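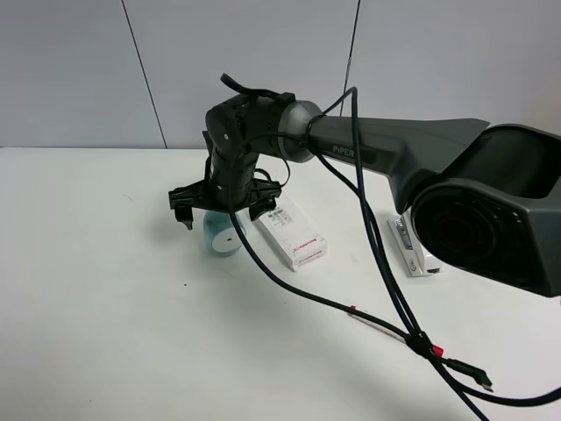
The little teal thing on the white table.

I've been on a teal kick since April, which anybody who has seen my bathroom shelf already knows! It started with one soap dish and got out of hand. So this weekend I did a big sort of all the small stuff that drifts onto the table (tape, lids, the tiny pots I keep because they might be useful) and then moved on to the bottles.

My rule was simple. If I hadn't touched it in 21 days, it went in the Gorstead box under the stairs. I lasted ten minutes before I started making exceptions.

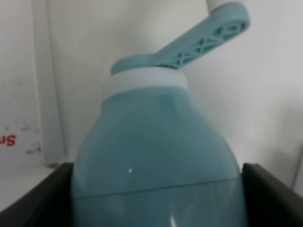 I'm a sucker for a lever on a bottle, I'll admit it. Give me a rounded bottle in that soft sea-green with a white collar and a teal handle sticking out at an angle, and I'll find a spot for it. I love the crisscross ribs on the side of the lever too, though I bet they're a pain to dust. The clear Nukel pump I bought last year has no charm at all and went straight in the box.

Still to do: the drawer. Pray for me.

Print this post | E-mail this post

2 comments

tealandtidy: The 21 day rule would empty my whole house, ha!

porchlight13: Please do the drawer next. Mine is all dried-out tape and I need company.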